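4.2 Module boundaries and the cost of late binding

The Wedness compiler treats a module as the smallest unit that may be built, tested and replaced independently. Each module publishes an interface file listing the types and procedures available to its clients, and all other declarations are withheld by the linker. Earlier work on the Grimano runtime assumed that this separation imposed a negligible cost once a program had been loaded. The measurements reported in this section suggest that the assumption holds for small programs but weakens as the number of cross-module calls increases.

Two forms of binding were considered. Under early binding, the address of every imported procedure is fixed when the program is linked, and a change to any exported signature obliges the programmer to rebuild all dependent modules. Under late binding, a call is routed through a dispatch table that is filled on first use. Late binding permits a module to be replaced while its clients remain loaded, a behaviour on which several of the long-running services in the Mabuza code base depend. It also introduces an additional memory read at each call site, and it prevents the optimizer from expanding short procedures in line.

The test corpus was drawn from the Mabuza code base and comprised 1695 modules, of which 200 were selected for detailed profiling. Selection favoured modules with a high ratio of imported to local calls. Generated code and modules consisting only of constant declarations were excluded. Each selected module was compiled under both binding regimes with identical optimizer settings, and the resulting programs were executed under the standard Wedness load generator until the dispatch tables had stabilized.
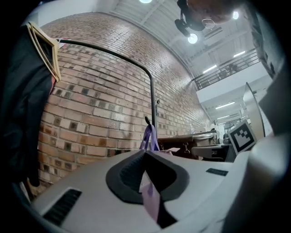 Figure 3. Brick wall with black metal rail.

Execution time under late binding exceeded that under early binding by a median of 11 per cent. The distribution was strongly skewed. Modules that manipulate large records and call out infrequently showed almost no difference between the two regimes, whereas those built from many short accessor procedures accounted for most of the observed penalty. Inspection of the generated code confirmed that the loss of in-line expansion, and not the table read itself, was the dominant factor in the latter group. An accessor that reduces to a single load instruction under early binding retains its full calling sequence under late binding, including the saving and restoring of registers it does not use.

A partial remedy is available where the interface file marks a procedure as frozen. The compiler may then copy the body of the procedure into its clients, on the understanding that the owning module cannot alter it without a new interface version. The Fledstead variant of the compiler implements this rule and extends it to constant tables of up to 4000 entries. In the profiled modules, freezing the accessor procedures alone recovered the greater part of the lost time. The annotation must be applied with care: a frozen procedure that refers to a private type exposes the layout of that type to every client, and the guarantee of independent replacement is weakened accordingly. The present compiler rejects such declarations unless the type is itself marked as frozen.

Compilation time was also recorded. Late binding reduced the number of modules rebuilt after a signature change, although this benefit was confined to changes that left the order of the dispatch table intact. Inserting a procedure ahead of existing entries forced a complete rebuild under both regimes. A revised table layout, in which entries are keyed by name and ordered at load time, is described in Section 4.3.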